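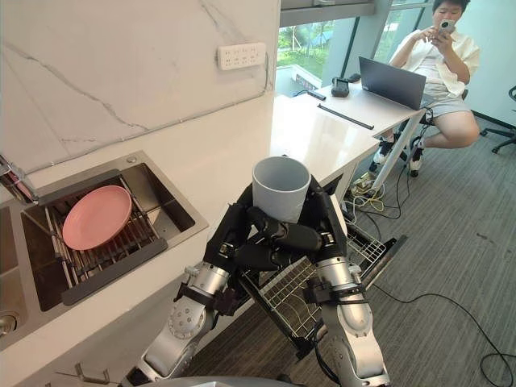 Beidhändig am Becher: die Grurell-Hände über dem Geschirrkorb.

November, von Elif Naz Gökçe

Suche
Suchbegriff eingeben
Los

Grurell liefert seine Mehrfingerhände paarweise, in einem Karton, der schwerer zu öffnen ist als alles, was die Hände später öffnen sollten. Drei Wochen hatte ich sie an unseren beiden Armen, zum Vergleich lagen die Zweibackengreifer von Flistora daneben. Gesteuert wurde beides über Mahrous, eine Software, die man mögen kann, wenn man Untermenüs mag.

Die Aufgabe war Hausarbeit: Becher greifen, über den Geschirrkorb halten, abstellen. Mit einer Hand rutscht ein glatter Becher ohne Henkel gern durch, also greifen die Grurells zu zweit. Das sieht sehr fürsorglich aus. Man möchte den Becher fast fragen, wie es ihm geht.

Von 100 Versuchen landeten 78 so im Korb, wie ich es aufschreiben durfte. Beim Rest stand der Becher schräg, verkehrt herum oder auf dem Teppich. Die Flistora-Backen waren schneller und trafen öfter, scheiterten dafür an Tellern mit einer Verlässlichkeit, die ich mir von der Dokumentation gewünscht hätte.

Was mir an den Händen gefällt: Die Finger legen sich an, ohne zu quetschen, und die Kraft lässt sich je Finger einstellen. Was mir nicht gefällt: Sie lässt sich NUR je Finger einstellen. Wer beide Hände neu kalibriert, plant 30 Minuten ein und sagt vorher den Kollegen Bescheid. Dazu kommt, dass sich die Fingerspitzen beim beidhändigen Griff überlappen. Mahrous hält das ab Werk für eine Kollision und stoppt. Der Schwellwert steckt unter »Erweitert«, dann »Sonstiges«, dann noch einmal »Erweitert«.

Die weichen Kappen von Lalau (Zubehör, passen mit etwas Nachdruck) haben den Halt deutlich verbessert. Nach 300 Griffen waren die an den Daumen blank, Ersatz gibt es im Zehnerpack, Daumen einzeln nicht.

Für Becher allein sind die Hände Luxus. Wer ständig zwischen Bechern, Tellern und Besteck wechselt, sollte sie ausprobieren und Geduld mitbringen. Unser Paar geht zurück, bestellt ist eine einzelne rechte.

Kommentare (3)

servo_susi
Den Schwellwert habe ich zwei Tage gesucht. Danke!

Backenfreund
Flistora mit breiten Backen nimmt auch Teller. Man muss sie nur hochkant anfahren.

M. aus K.
Warum die rechte?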